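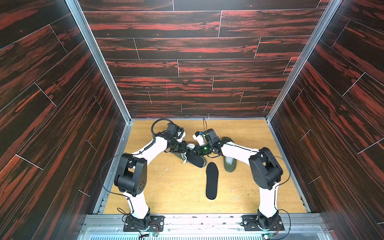
Two-arm shoe cells coming to our returns floor - what happens to the people?

I work returns at a footwear warehouse in Londdale. 23 of us on days. We open the box, check the pair, pull the insole, look for wear, relace if needed, and decide whether it goes back to stock, to outlet or to scrap. In September management showed us a bench with two small arms handling sneakers and told us the plan is 16 of these, bought through Condora. The phrase was "nobody loses their job, the job gets more interesting." I have heard that one before, when the label printers came in, and what I got was a worse chair.

Has anyone been through this with shoes or anything else soft and floppy? I'd like to know what your day looked like after, and whether the numbers they promised ever showed up. We handle 3,766 pairs in a normal week and I can't see two arms fussing over laces getting near that.

Posted by returns_desk_lou

savotitz_nights

We had something close to it at the Savotitz site, on bags and belts. The arms were fine on anything stiff. Anything with a strap or a lace that wouldn't lie the same way twice, a person ended up doing it. So the floor split in two. Half of us fed the benches and cleared jams, the other half did the leftovers, and the leftovers were all the annoying ones. Before, you'd get an easy pair after a bad pair and catch your breath. After, it was bad ones all shift.

The target didn't change to match. That is what I would fight over, before the benches arrive and not once they're running. Ask for these in writing:

What the hourly rate is for people who only get the rejects.
Who is allowed to stop a bench, and whether the stop counts against your line.
Whether minding a bench is a new grade with new pay. Ours was "other duties as assigned" for a year.

As for nobody losing their job, that held. They just didn't replace anyone who left, and plenty left.

mottram64

Everyone panics about this stuff. My brother in law's place got robots and its fine. Learn to program them and you'll be set

grey_conveyor

I'll be a bit fairer to the machines than the first reply, though not much. I do maintenance, and I've looked after pick benches for a couple of different employers. Whatever you were shown was a demo. Ask to watch it run a full shift with your own returns, straight off the truck, with the wet boxes and the pairs that come back as two lefts. If the supplier only wants to show it with shoes they picked, you have learned something.

Also ask what they are counting. At one place the rate on the board was pairs started - a shoe that a person had to finish still went down as the bench's work. The people fixing them looked slow on paper and the bench looked great.

Where I disagree with savotitz_nights: minding the benches was easier on my hands and wrists than repetitive sorting. It was a lot lonelier, though, and the talking was what got most people through the afternoon.

"Learn to program them" is not much of a plan. Our shift of 64 needed two people who could do that, and both were hired from outside.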